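Pumitz hand-held gripper kit: any good for soft things like bedding and knitwear?

Posted by Nicanor Garrido, 20/02/2019

Our makers' club in Condcombe is thinking of buying the Pumitz kit, the hand-held pair with the camera on top. We want to record ordinary bedroom tidying (folding jumpers, moving cushions, straightening a sheet) and train a small arm on it later. All the reviews I can find use blocks and cups. Has anyone tried it on cloth? And is the Golestani mount worth the extra?

Torunn Nyberg

Yes, and I love it! I've had mine since the start of February and cloth is where it gets fun. The ridged pads on the fingertips grip wool far better than I expected, and the fingers open wide enough to take a good fold of a chunky cable knit without fighting it. Thin sheets are harder. You have to come in low and let the fabric ruck up a bit between the pads before you close, and it took me a whole evening to get the knack.

My bits of advice: keep your wrists loose, do short takes, and practise on something with a pattern. I did 62 takes on the spare bed before I kept any. A frilly spotted pillow or a checked one is brilliant for checking your footage afterwards, as you can tell straight away which way round it is. White knitwear on a pale sheet is tougher, so put the lamp to one side and the cables throw a little shadow. 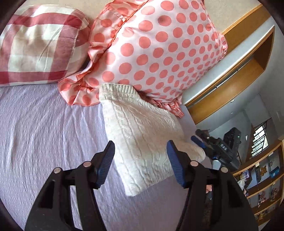
The wide lens takes in a lot of the room too, shelves and all, so tidy up first if you mind people seeing your ornaments. I skipped the Golestani mount and haven't missed it.

Sølve Westerberg

Agree with Torunn on the pads. I'd get the mount though, my camera worked loose after 31 takes. Spare pads come in packs of 2, order one with the kit.

Jonatan Hedlund

never used it on fabric but its great on cutlery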